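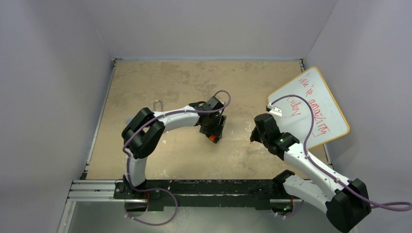
From: Dean Bunting
To: lab-automation-buyers
Date: 2018-04-19
Subject: Re: Re: second cell, go or no go?

Mercado wrote:

> I don't see why we need another round on this. Plelteck has held the
> price since November and the quote lapses at the end of the month.
> We know the arms work. Everyone who has been out to Ollville has come
> back happy with them. A second two-arm cell doubles what we can run
> and the per-cell cost is lower than what we paid the first time. The
> Storkutari offer is cheaper on paper, but it's bare arms and we'd be
> building the rest ourselves. I'd like to send the PO this week
> unless somebody has a real objection.
>
> Also, can we please stop calling it a toy. It isn't helping.

I have a real objection, or at least a few medium ones. And I only called it a toy in November, when it was one.

Start with "doubles what we can run." It doubles the number of arms. I went back through the booking sheet for the first cell and it was in use 70 hours last month. That is not a machine with a line out the door. If we had people waiting for a slot I'd sign this today, but what we have is two people who both want Tuesday mornings. A calendar would fix that for free.

Then the per-cell cost. The quote is lower because it leaves things out. Put it next to the first one and look at what is missing: no wrist cameras, no brackets, no spare cables, no walls, no work surface. Last time those were line items. This time they come under "customer to supply," in the small type on the second page. I'm not accusing Plelteck of anything, they wrote it down. But please don't tell the budget meeting it's cheaper until somebody has added all that back in. My guess is we end up within a few percent of the old number, and I'd want the sum done by someone other than me, seeing as I'm already the grumpy one here.

Cables deserve their own paragraph. On arms like these the cable runs along the outside of the links, with slack left at the joints so it can move. It works fine and it's easy to get at. It also means the cable is the thing that rubs, snags and gets replaced, and I can't find a replacement interval anywhere in the Plelteck paperwork. I asked and got a brochure. The lead time on a set is 11 weeks, which I only know because I called and pretended to be placing an order. 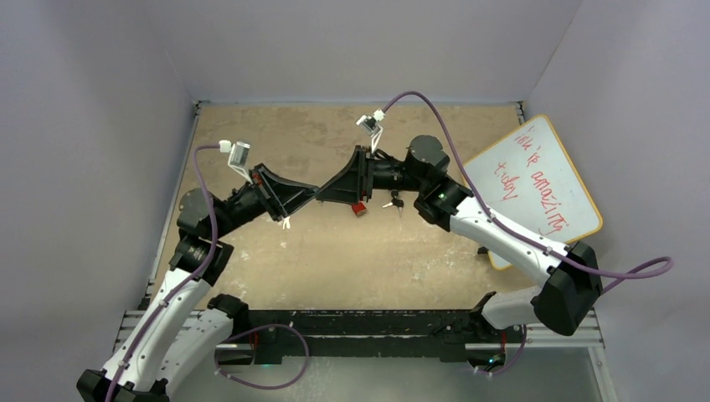
The other thing I'd like to see before we spend anything is a plain list of what jobs the second cell is for. Right now most of what we do is small stuff on a flat surface: pick up a block, pick up a set of keys, pass a thing from one gripper to the other. Good work, and I mean that. But two arms handing things back and forth is exactly what the first cell already covers. If the second one is going to do the same jobs, it's a spare, and we should budget for it as a spare and compare it with the price of a box of spare parts. If it's meant for something different — heavier parts, a longer reach, whatever — then why are we buying the identical model?

On Storkutari I half agree with you. Bare arms would be a pain and we'd lose a good part of the summer to building. But they quoted with a service contract and Plelteck didn't, and Mercado, you didn't mention that. I'd at least like both quotes laid out on the same sheet with the same rows. An empty box in a row tells you plenty.

As for the deadline, I've been buying equipment long enough to have seen a lot of quotes lapse. They come back. Usually with a phone call asking if we're still interested.

What I'd suggest, and I'll do some of it myself so it doesn't sound like I'm just handing out homework:

I'll ask Plelteck for a full quote with cameras, brackets, cables and enclosure included, and for an extension of 2 weeks while they write it. Mercado, could you get the job list from the people who use the cell? Real jobs with names next to them, please, no "future research needs." And somebody at Ollville should tell us how much floor and power is left on that side of the room. I've heard three different answers, one of them from a guy who was standing in the wrong room at the time.

If all that comes back and the case holds up, fine, I'll sign it and stop complaining. I'd also put aside money for one full set of spare cables and a spare gripper on day one, whichever way we go. If we can't afford the spares we can't afford the cell.

One small question for anyone on the list outside our group: has anybody run a pair of these past the warranty? I'd like to hear what wore out first and who paid for it. Off-list is fine.

Dean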